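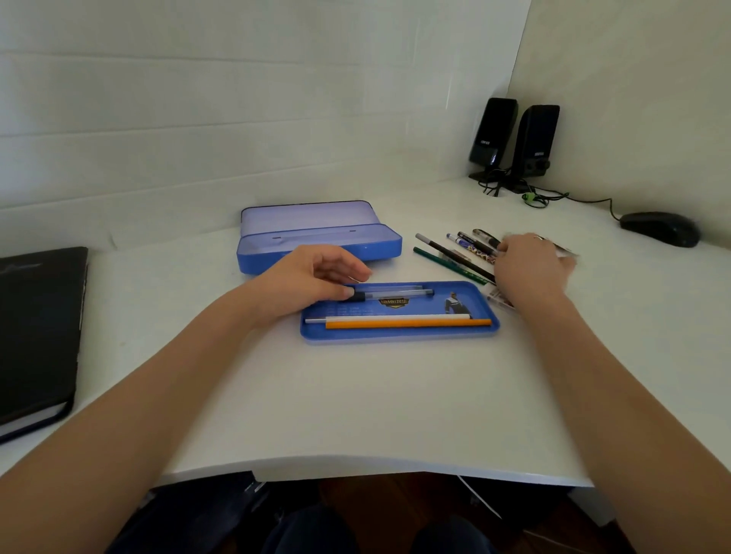 What do the robots learn from at the Tremum open day? Recordings of people doing small everyday jobs by hand, like filling a pencil case – 2,393 of them so far, the guide told us.

---

Aurelio Salinas ran our tour and was so patient with my million questions! Pens are harder than boxes, he reckons, as they roll and they're skinny.

---

Then the arm demo – it picked up a marker on the second go and the whole room cheered (me loudest).

---

Nearly 108 of us through by lunch. Next one's in August, and I've already put my name down!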